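2025年9月30日(火)

炊飯器の件を片付けた。夜のうちに書いておく。

台所で使っている白い電気炊飯器は、内釜がステンレスのもので、フッ素加工はない。買ったのは去年の12月。Massaweの店頭で、展示品と在庫品のどちらかを選べと言われ、在庫品にした。保温機能は一段だけ、タイマーなし、表示は炊飯と保温の二つのランプ。機能が少ないぶん故障箇所も限られると判断した。この判断は今のところ変えていない。

問題は二点ある。一つは内釜の底の白い曇り。もう一つは縁の手前側にある黒褐色の筋状の変色。どちらも炊き上がりに影響しているという証拠はないが、先週から炊飯のたびに目に入り、原因が確定していないことが気になっていた。

午前中は勤務先の書類を処理し、昼食後に作業を始めた。

1 現状の記録

先に台の上を空けた。照明は天井灯のみにして、窓側のカーテンは開けた。ステンレスは見る角度で曇りの範囲が変わるため、明るさを決めておかないと前後の比較にならない。以前、鍋の焦げを落としたときにこれを怠り、落ちたのか光の加減なのか分からなくなった。

蓋なし、内釜は本体に入れた状態で確認した。底面は全体に淡く曇っていて、その中にさらに白っぽい斑がいくつかある。壁面は底に比べれば光沢が残っている。奥の内壁の水位目盛は刻印で、線は細く、少し離れると数字が読めない。前からの不満点で、水加減のときは毎回顔を近づけることになる。目盛のすぐ右に点の列もあるが、これの意味は説明書を読んでも分からなかった。

縁の変色は把手の真上に当たる位置。色は茶から黒。周囲の金属が光っているので、小さくても目立つ。本体の白い樹脂部分に汚れは見当たらず、こちらは拭くだけにする。

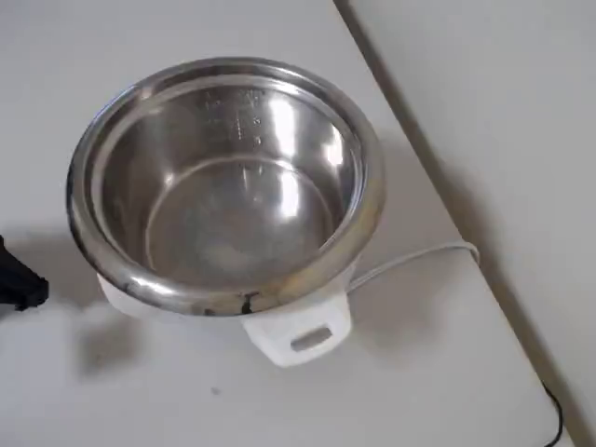
2 曇りの原因の推定

候補は水道水のミネラル分、でんぷんの残り、洗剤の残りの三つ。

洗剤の残りは可能性が低いと見た。すすぎの回数は決めていて、最後は湯を使っている。でんぷんなら指でなでたときに引っかかりか、ぬめりがあるはずだが、どちらもない。乾いた布でこすっても布に何も付かない。残るのはミネラル分で、酸で処理すれば落ちる。落ちなければ推定が誤っていたことになり、それはそれで情報になる。

Lahcen Lamraniに電話で聞いたところ、彼の家でも同じ型の釜に同じものが出るという。彼は放置している。水に由来するものなら害はないし、磨けば傷が増えるだけだ、という意見だった。一理ある。ただし縁の変色については彼も心当たりがなく、蓋の内側を見ろと言われた。これは自分では考えていなかった。

3 クエン酸処理

内釜を本体から外し、流しの横に移した。電源コードは先に抜いてある。本体は棚の上に退避。

使ったのはGrutskaのクエン酸、粉末。袋の残りが少なかったので全量を使った。計量はしていない。底の曇りが隠れる高さまで湯を入れ、粉を溶かし、43分置いた。30分の予定だったが、途中で宅配便が来て、そのまま玄関の棚のねじを締め直していたら過ぎていた。

湯を捨て、柔らかいスポンジで底を円を描かずに一方向にこすった。円を描くと傷の向きが揃わず、後で曇りと見分けがつかなくなる。力はほとんど入れていない。すすいで布で拭き、台に戻して同じ照明で見た。

斑は消えた。底全体の淡い曇りは薄くなったが、残っている。角度を変えると、中心から外側にかけて細かい擦れが見える。したがって曇りは二種類が重なっていたと考えるのが妥当で、斑のほうは水由来、全体の曇りは大部分が擦り傷。後者は米を内釜で研いでいるせいだろう。研ぐのは別のボウルに移すべきかもしれない。洗い物が一つ増えるので保留とする。

4 縁の変色

クエン酸を含ませた布を当てて11分。変化なし。水垢ではない。

次に重曹を水で練って塗り、少し置いてから指の腹でこすった。茶色の部分は取れて、指に色が移った。黒い部分は芯のように残った。さらに二度繰り返し、ほぼ見えないところまで薄くなったが、斜めから見ると輪郭がまだ分かる。焼き付いたでんぷんと考えている。吹きこぼれた汁が縁に乗り、そのまま加熱され、毎回少しずつ重なったものと思われる。

Lahcenの指摘に従って蓋の内側も点検した。パッキンの一部、閉めたときに把手の側に来る位置に、わずかなへたりがあった。指で押すと他の部分より戻りが遅い。ここから蒸気と汁が漏れているなら、変色の位置と一致する。推定としてはかなり強い。

パッキンを外し、ぬるま湯で洗い、溝の中を綿棒で掃除した。溝には乾いた薄い膜が残っていた。はがすと紙のように取れた。半年以上、ここを外して洗ったことがない。説明書には月に一度とある。読んでいたが、実施していなかった。

5 部品の手配

パッキン単体の取り寄せができるか、Massaweに問い合わせた。型番を伝え、在庫なし、取り寄せ可、送料込みで2,397円との回答。到着まで14日。部品としては高いが、本体を買い替える理由にはならないので注文した。代替品としてBruraの汎用パッキンも勧められたが、断面の形が合うか確認できないと言われ、断った。

届くまでは現在のものを使う。へたった部分が把手側に来ないよう、向きを半回転させて取り付けた。漏れの原因がパッキンなら、次に変色が出る位置は奥側になるはずで、検証にもなる。奥側は掃除しにくいが、二週間なら許容できる。

6 試験炊飯

夕方、Hanane El Sherbinyが来たので、そのまま夕食用に炊いた。米は二合、水は目盛どおり。水面と線を合わせるのに、やはり釜をのぞき込む必要があった。Hananeは、目盛など使わず指の関節で測ればいいと言う。再現性の点で賛成しかねるが、彼女の炊く米は毎回同じ硬さなので、強くは反論しなかった。

吹きこぼれは今回なし。蒸気は蒸気口から出ていて、蓋の周囲に手をかざしても漏れは感じない。一回では何とも言えない。炊き上がりは普通。底に薄い膜が張り付いたが、水を入れて置いたら浮いた。処理前と差はない。つまり、曇りを落としたことによる炊飯上の利点は確認できなかった。

Hananeからは、炊飯器に午後を全部使ったのかと聞かれた。棚のねじも締めたと答えた。

7 今後の扱い

パッキンは月初に外して洗う。明日が月初だが、今日洗ったので次は来月とする。縁は使用後に布で一周拭く。クエン酸は底に斑が出たときだけ。Grutskaの袋が空になったので買い足すこと。Brurkisの詰め替えのほうが割安だが、袋の口が閉まらず湿気を吸うので、容器を先に用意する必要がある。空き瓶は流しの下に二つあったはず。

コードは使わないとき束ねずに台の上に流しておくことにした。きつく束ねると根元に癖がつく。今のところ被覆に割れはない。

残り飯は冷凍庫へ、二食分。内釜は洗って伏せてある。目盛の横の点の意味は、パッキンが届いたときに店に聞く。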